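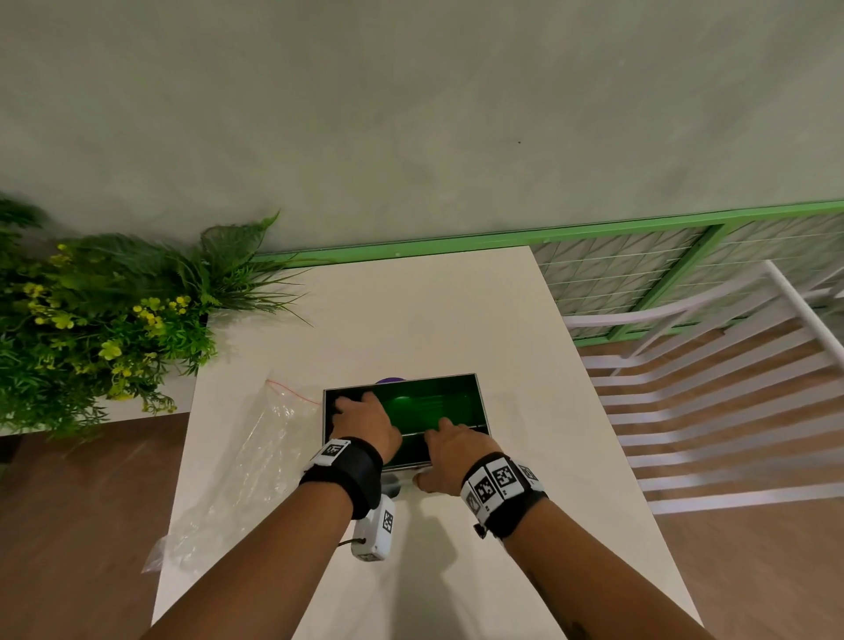 Dilani Pramanik

3 min read

I'd been trying to get Asanka Liyanage to sit down with me since April, and when he finally did he wouldn't stop fiddling with things. He does the display tables at Nanayakkara, the little garden and gift shop, and he talks with his hands, usually with something in them.

"People think you start with the product," he told me, turning a green panel in a silvery frame over the white table. "I start with the plants. Get the ferns in one corner, let them flop over the edge a bit, and then see what's left."

They're artificial, the ferns and grasses and little yellow flowers, and he's not the least bit sorry about it! "Real ones sulk. I had real ones for 6 weeks and I was forever picking up leaves."

I asked about the wall, which is that cloudy grey concrete look you see everywhere now. He wanted it left plain. The mesh in the bright green frame along the bottom was his idea too (his business partner, Ye-rin Ha, held out for black and still brings it up).

"Grey, white, green. Then anything shiny looks like you meant it," he said. "This one catches the light, see? Lay it flat and you get a streak right across. Stand it up and it goes dull on you."

So does he ever leave a table alone once it's done? He laughed at that. "I'll move a thing two inches, go and make tea, come back and move it again. Ye-rin says I should be paid by the inch."

When I got up to go he was still at it, asking me whether the corner wanted more yellow. I said no. He didn't look convinced.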